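Januar, kurz nach elf Uhr abends

Wieder nicht geschlafen nach dem Spiel, also schreibe ich. Paria hat verloren, im eigenen Stadion, und alle reden jetzt vom Charakter der Mannschaft. Von Charakter redet man im Football immer dann, wenn die Offensive im letzten Viertel keinen First Down mehr zustande bringt.

Trinh Lã lief für 64 Yards. In der Halbzeit nannte ihn der Kommentator schon den besten Läufer, den Paria je unter Vertrag hatte. Der Junge ist im ersten Jahr. Vor einem Monat waren es einmal 208 Yards, das stimmt, gegen Ueda, und Uedas Verteidigung tackelte an dem Tag wie eine Schülermannschaft nach den Ferien. Seitdem wird die Zahl bei jedem Ballkontakt eingeblendet. Die Spiele danach blendet keiner ein.

Ich mag ihn ja. Er wartet hinter der Linie, bis sich etwas öffnet, das können wenige in dem Alter. Aber zweimal ist er heute nach außen gegangen, obwohl innen Platz war, und beim zweiten Mal war es vierter Versuch und eins. Der Trainer hat hinterher von einer Lernkurve gesprochen. Dieselbe Lernkurve hatte letztes Jahr der Quarterback, und der wirft immer noch in doppelte Deckung.

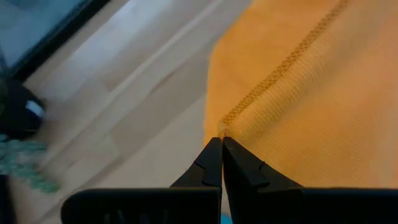 Nächste Woche also Patangate, auswärts. Perkix schickt wieder einen Sonderbus, 4 Stunden hin, 4 zurück, und in der Werbung steht etwas von 500 Fans, die »den Unterschied machen«. Ich war voriges Jahr dabei. Wir standen in der Kurve hinter der Endzone, haben bei jedem Snap gebrüllt, und die Leute von Patangate haben seelenruhig ihr Laufspiel durchgezogen. Welchen Unterschied wir gemacht haben, wüsste ich gern.

Im Forum rechnen sie schon aus, wie es trotzdem noch für die Play-offs reicht. Man braucht dafür zwei Siege und eine Niederlage von Ueda, und die müssen gegen den Tabellenletzten verlieren. Habe alles gelesen, bis zum letzten Beitrag. Überzeugt hat mich keiner.

Die Karte für den Bus habe ich noch nicht gekauft. Morgen schaue ich, ob es überhaupt noch welche gibt.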